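Small Meeting Room, Housekeeping and Trip Hazard Check
Julesow building, room 19
Checked by: Sirkka Saarela
Date: August 6, 2021
Last full check: February

1. Floor clear of trip hazards
Marked: NO
Comment: The February sheet says "cables managed." I would like to know by whom. Any cable that crosses a walking path should be covered or moved to the wall side, and I'm not passing this line until one of those happens.

2. Floor surface sound
Marked: YES
Comment: Planks are level. One squeaks by the door. I don't count squeaks.

3. Chairs: casters, backs, height levers
Marked: YES, with reservations
Comment: All casters turn. One height lever sinks slowly under load. Eduard Vaněk says it has always done that, and he seems to think this settles it. Tag it and send it back to Witkowska. Things left on seats should go on the shelf.

4. Round table, stability
Marked: YES
Comment: Pushed down on the rim from four sides. No tip. The base bolts were tightened after the last check, according to the log, and for once I believe the log.

5. Round table, surface clean
Marked: PARTLY
Comment: The veined black top hides everything. Crumbs, rings, dried coffee, you name it. A quick look from the doorway tells you nothing, and I suspect that is how it got full marks last time. Run a bare palm over it. If it drags, it isn't clean.

6. Wiping method
Marked: SEE COMMENT
Comment: Dariusz Kurek wants to switch to the Pleltgate spray, which claims to need no cloth work at all. I doubt it. A dry cloth and some pressure, worked out to the edge, has done the job so far. 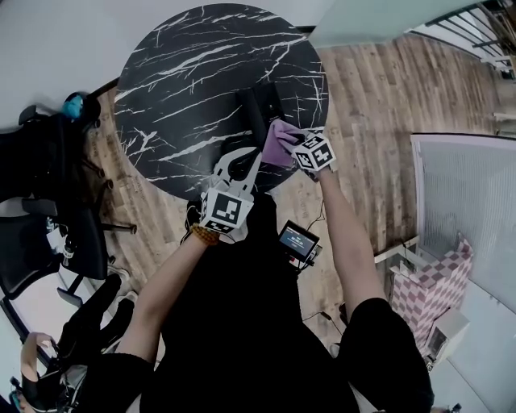
Items on the table should be lifted and wiped on all sides, then the spot under them. Going around them leaves an outline, and I have seen plenty of outlines. Spray trial is on hold until I see it work on a ring more than a day old.

7. Glass partition
Marked: YES
Comment: No chips along the part I could reach. Frame is firm. The frosting makes it easy enough to notice, so I am dropping the request for warning stickers.

8. Shelf unit behind partition
Marked: NOT CHECKED
Comment: Nikola Zieliński to confirm whether it is fixed to the wall. "Pretty sure" was the answer I got, and I can't write that down as a yes.

Open items: 1, 3, 5, 8
Recheck by: Zuzanna Michalski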